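Does Sorting Your Stuff Into Color Bins Save Any Time?
Student project report
Dalia Ait Ali
Aug 27, 2019

1. Why I picked this

Every home organizing blog says the same thing. Buy bins in different colors, give each color a job, and you will stop losing things. The Gruvero guide we were given in class goes further and promises "hours back every week." I could not find where that number comes from. The guide has no sources at all, and the Kendent handout that repeats the claim just points back to Gruvero.

My question was smaller than theirs: do people find an item faster when the bins are color coded than when the bins are all one color?

2. What I did

I asked 35 people from the Zustcombe summer program to find items in a set of bins. Each person did the task two times, once with mixed colors and a color key, and once with bins of a single color and paper labels. Half started with one setup and half with the other, as near as an odd number allows. I used a phone stopwatch, so small differences should not be trusted. 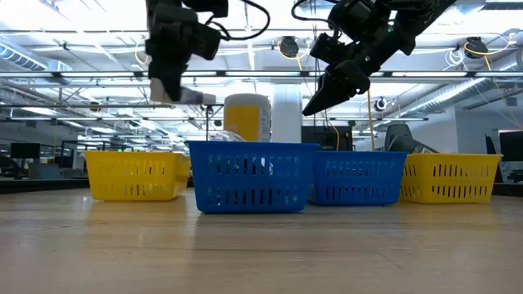 The items were ordinary things like tape, batteries, a spool of thread and a tea towel. People got to read the color key for one minute before starting. Abdel Rahman checked my timing sheets against the recordings and found three entries I had copied wrong. I fixed those before adding anything up.

3. What came out of it

Color coding helped on the first search and then mostly stopped helping. By the third item, people using paper labels were just as quick. A few were quicker, and when I asked them why, they said reading a word was easier than remembering whether blue was for tools or for kitchen things.

The 80 percent figure in the Kendent handout (the share of people who "work faster with color") did not show up in my results at all. In my group, 7 people were clearly faster with color. The rest were either even or too close to call with a stopwatch. I don't think that proves the handout wrong – my group was small and mostly the same age – but I would like to see how they got theirs.

4. Problems with my own test

One minute is a short time to learn a key. Somebody living with the same bins since November would know them without thinking, and my test says nothing about that person. I also wrote the paper labels myself in large print, which may have given them an unfair advantage. Two people told me they were bored by the second round.

I also never tested the plainest choice, owning less and using no bins. None of the guides mention it either, and most of them have bins to sell.

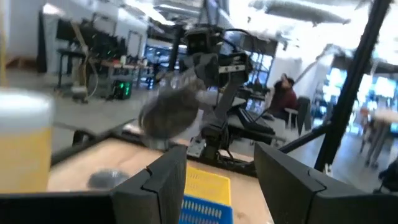

Figure 2. A clear plastic cup holding a pale yellow drink with a white foam top, at left.

5. What I would change

Run it again after people have lived with the bins for a few weeks, and use a better timer. I would also drop the color key from the wall and see who remembers it. Until somebody does that, I would treat "hours back every week" as advertising.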